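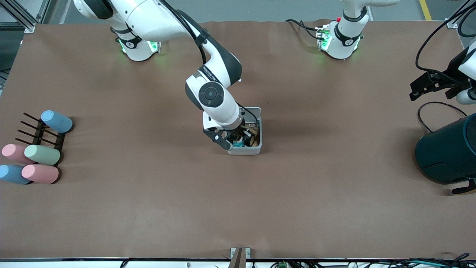 Two-arm robot cell, bin at center, foam parts on the rack at left.

Budget for a second two-arm cell
Posted by Hnat Chornovol

Our department at Allska intends to request funds for a second two-arm cell in August. The request must list every cost apart from the arms. Which items are most often left out, and what quantities are advisable?

Loïc Pons
Please include spare gripper fingers, cables and a second bin. At Negi we allow 14 finger sets per cell each year. Table paper should be its own line; we order rolls of 225 feet. Installation required over 40 staff hours, which our first request omitted entirely. Ask the supplier for a written quotation covering delivery and training.

Jerkance
Agree with the above. Set aside 400 dollars for cable guides along the table edge. Also check the floor space first.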